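3.2 小型抽屉柜与“归位”的界定

收纳类文献常把“放进抽屉”等同于“整理完毕”。Zidard量表即是如此：物品离开地面便计一分，放在哪一层、与什么同放，一概不问。我们对这一算法持保留态度。本节的材料取自Pronderport收纳单元，主体为一只蓝绿色抽屉柜，最上层抽屉面板为黄色，配白色拉手，见图5。

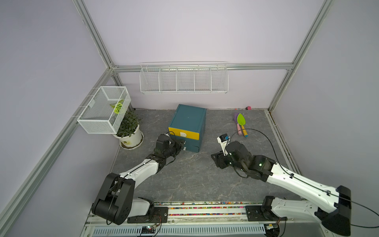
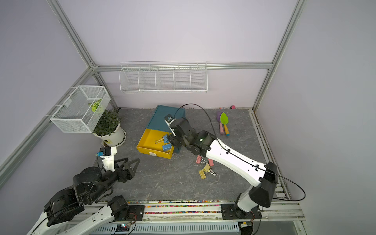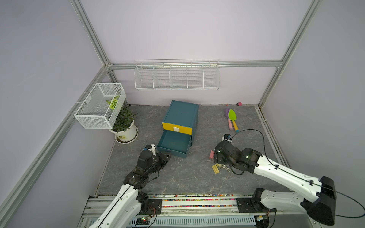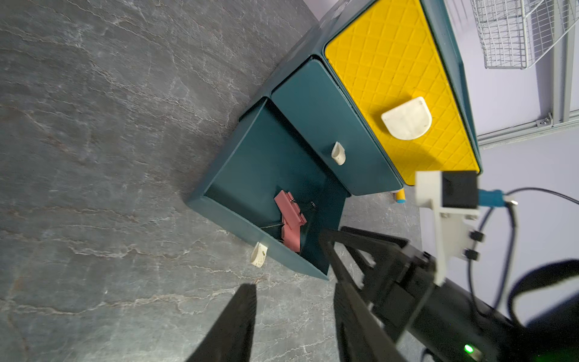 图5 Pronderport单元中的抽屉柜。

Ebrahimi在审读意见中写道，分层收纳的好处早有定论，374条整理记录里，凡是使用带抽屉的柜子，地面散落物都少于使用敞口筐的情形，作者似乎没有必要再为“归位”另立定义，读者关心的是地面是否清出来了，至于长尾夹和别的小件是否同层，属于个人习惯。

这一意见我们只能接受一半。地面散落物减少，说明东西换了位置，却不足以说明以后找得到。上述374条记录中，附有事后取物情况的只有27条，拿这样的比例去支持“早有定论”，未免过于乐观。况且敞口筐多用于较大的物件，抽屉多用于小件，两组的起点本就不同，直接比较散落物的多少，意义有限。

长尾夹尤其能说明问题。图5第二幅中，黄色抽屉拉开，里面已有黄色和蓝色的长尾夹，地面上另有粉色和黄色的几只。按Zidard量表，抽屉内的几只已经得分，地面上的尚未得分。可是同为黄色的夹子一部分在内、一部分在外，究竟算整理了一半，还是根本没有形成类别？量表没有给出答案。第四幅中，底层抽屉里有一件粉色长方形物，一端带有黑色长尾夹，应归入夹子还是归入被夹之物，也只能由记录者自行决定。

钥匙一类的物品更麻烦。第三幅的地面上有一串金属钥匙，连着一块黄色小木块。钥匙的取用频率通常高于文具，收入下层抽屉虽使地面整洁，对日常使用未必有利。Pastodine手册建议高频物品一律放上层，理由仅有一句“方便”，未附任何数据，我们不予采用。

因此，本文将“归位”拆成2项分别记录：一是离开地面，二是与同类物品同处一层。两项不合并计分。这样处理会使总体结果不如以往报告的好看，记录者之间的分歧也可能增大，在多大程度上能够推广到家用尺寸的柜体，目前没有把握。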